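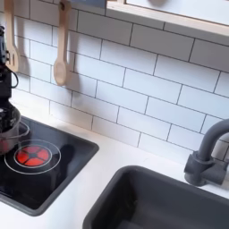
A boil-and-bite football mouthguard softens in hot water and sets as it cools. The packet gives the soak time and water temperature for that model, and those figures override anything on this page. Use a small pot, like the silver one at the left of the black cooktop, so the guard stays within easy reach of a slotted spoon. On a flat glass top, set the pot on the printed rings – a pot that sits off-center heats unevenly. Bring the water to a boil, switch off the burner and wait for the bubbling to stop before the guard goes in.

Search tips Enter keyword Go

Fitting the guard

1. Rinse the guard and leave the strap attached. The strap works as a handle.

2. Fill a bowl with cold water and stand in front of a mirror before you start the timer.

3. Lower the guard in with the spoon. It should not touch the bottom of the pot. The Trollier youth guard we fitted in April took a clean impression, but the thicker Ristow needed a second soak.

4. Lift it out, let the water drain off and check that it is not too hot for the mouth. Center it on the upper teeth, bite down and suck the air out. Press the lips and cheeks from outside with your fingers.

5. Move it to the cold water. If it drops off the upper teeth when the mouth is open, repeat from step 3. Most models allow only a few refits.

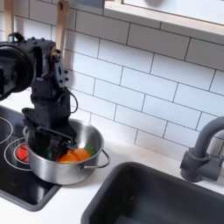 Chin straps and helmet pads

Unsnap the chin strap and wash it by hand in warm water with dish soap. Do not boil it. Vinyl cups warp, and the snaps loosen where they pass through the webbing. Removable pads get the same wash, a clear rinse and a night on a rack. Keep both out of the dryer. Solvents and bleach stay off the shell.

Grass stains on white pants

Soak in cold water with an enzyme detergent for 3 hours, then brush along the weave with an old toothbrush. Wash cold and check before drying – heat fixes whatever is left. Take the knee pads out first. The Obeidat pants have 5 pad pockets, and the tailbone one is easy to miss.

Cleats

Knock the mud off when it is dry. Pull the insoles and stuff the shoes with newspaper, changing it once before bed. Detachable studs need a drop of light oil on the thread at the end of the season. Retomton studs use a finer thread than the others here and should be started by hand.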